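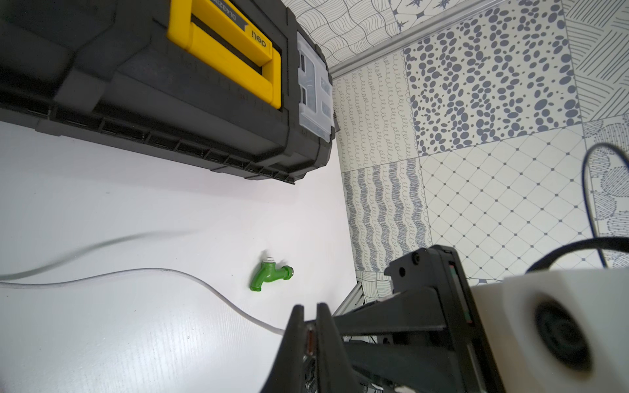
Search this site Enter keyword Go

Workshop notes: what goes in the box and what stays out

The small-repairs kit at Trunddale was re-sorted in May and has now had a full summer of use. These notes record the arrangement and the few changes made to it. They apply to the plastic toolbox kept for bench work and light plumbing; the heavy tools have their own cupboard and are not covered.

The box itself is a plain black plastic type with two latches and a central handle. Capacity is adequate. The weak point on any box of this kind is the latch, which is clipped to the edge of the lid and will spring off if the lid is forced over a full tray. If a latch does not close under light thumb pressure, take something out. Spare latches are difficult to match, and the last pair took 16 days to arrive from Charpentier.

Contents are now limited to hand tools, thread tape, two sizes of hose clip and a bag of washers. Everything else has been moved to the shelf bins. Plastic taps and threaded fittings are the main items affected. They were formerly carried in the bottom of the box, where the threads picked up grit and the thinner collars were crushed by the pliers. They now go in the Puvari bins on the second shelf, sorted by thread size, with any white end fittings left screwed on hand-tight. Do not tape a thread before storing it.

Clear tubing is a separate matter. It takes a set if it is coiled tightly, and a length with a set in it will pull sideways on a push fitting. Lengths over 500 mm should be hung over the wide peg. Shorter pieces can lie flat in the drawer. The stock roll is 3000 mm when new, so it is worth measuring before cutting; the offcuts drawer already holds enough short pieces for most jobs.

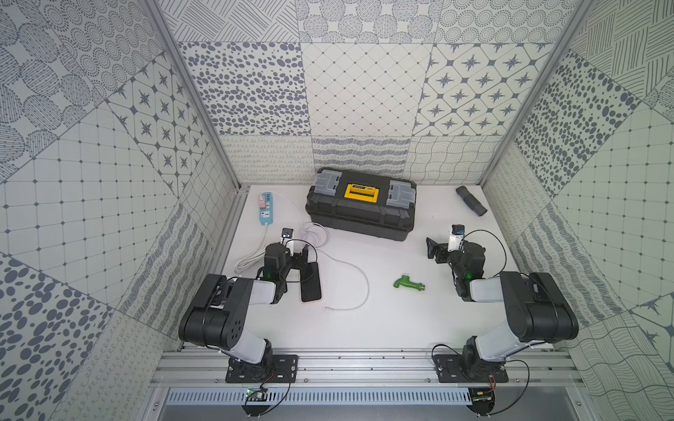
Mains leads and power strips should be kept to one side of the table and the lead run along the back where its length allows. A long white lead on a white top is easy to miss, and a loop of it across the middle will catch on the corner of the box when the box is moved. Unplug anything not in use before clearing up. Where plumbing parts are to be filled or tested, the strip comes off the table altogether — this is a fixed rule and applies to short tests as well.

Phones are permitted at the bench for looking up part numbers. They should be put away before any cutting or filling.

Clearing the table is done in a set order: mains lead first, then loose fittings, then tubing, then the box. With the box last, there is still somewhere to put a stray screwdriver. The top is wiped with a damp cloth and left bare. Kinine cleaner has been withdrawn, as it left a film that made small round parts roll.

One item is outstanding. The label sheet for the shelf bins still shows the old thread sizes in the third column. A corrected sheet is with Mathis Roussel and will be put up when it has been checked against the stock. Until then, go by the marking on the fitting — the sheet is wrong for both of the smaller sizes.

October 31, 2018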